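Let the Practice Table Count Toward the Grade

Student robotics has a scoring problem, and programs such as ours at Miltstead have been slow to admit it. We reward the final run. A team spends a full term preparing, and its standing is then decided in 4 minutes on a competition floor. The months that came before are recorded, if at all, in a notebook that few judges have time to read.

The case for the present system is familiar. A timed run is simple to judge, it is easily understood by parents and school boards, and it teaches students to perform under pressure. These are real advantages, and this essay does not propose to end the final run. It proposes that one half of the marks be moved to work done at the bench, where most of the learning takes place.

Consider the manipulation course offered jointly by Miltstead and the Trunbridge evening program. Students are asked to have a robotic hand deal with ordinary electrical and mechanical parts: switches, plugs, breakers, gears, small components that roll when touched. An adult handles such things without thought. For a machine, each one presents a separate difficulty. A student who has watched a fingertip miss the same button all afternoon has learned something about tolerance, lighting and patience that a clean demonstration will never reveal to a judge.

Last year the course enrolled 22 students and logged 403 attempts. Most of those attempts failed. Under the current rules of the Jarura Cup, every one of the failures was worth nothing. A team that had recorded its errors with care, changed a single setting at a time and explained the results in plain language finished below a team whose one good run could not be repeated the following morning. The second team broke no rule. The rules simply asked for the wrong thing.

Objections will be raised about cost. Bench assessment requires staff who are present during working sessions and who know what they are looking at. The Karagiannis Fund, which supports equipment purchases for both programs, does not at present pay for supervision. It should. A second robot arm is a welcome gift, but an instructor who can sit beside a team and ask why it moved the bin to the left is of greater value to a beginner.

It will also be said that bench marks are subjective. Essays, laboratory reports and music examinations are subjective as well, and schools have long graded them by means of written standards and a second reader. The same methods are available here. A short form, completed by two instructors during the same session, would be sufficient for a first trial in July.

The change would also affect who stays. Students who are new to the field often leave after a poor showing in their first event, believing that the result is a fair measure of their ability. They should be given credit for the table they set up and the faults they traced.

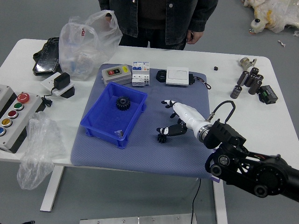 Programs that wish to take part in the trial need not alter their equipment or their schedule. They would keep their usual logs, allow two instructors to observe one working session, and submit the completed forms along with the competition entry. The final run would go ahead under the existing rules, with its share of the marks reduced to one half. Miltstead and Trunbridge should adopt the arrangement for the coming term and ask the organizers of the Jarura Cup to do the same.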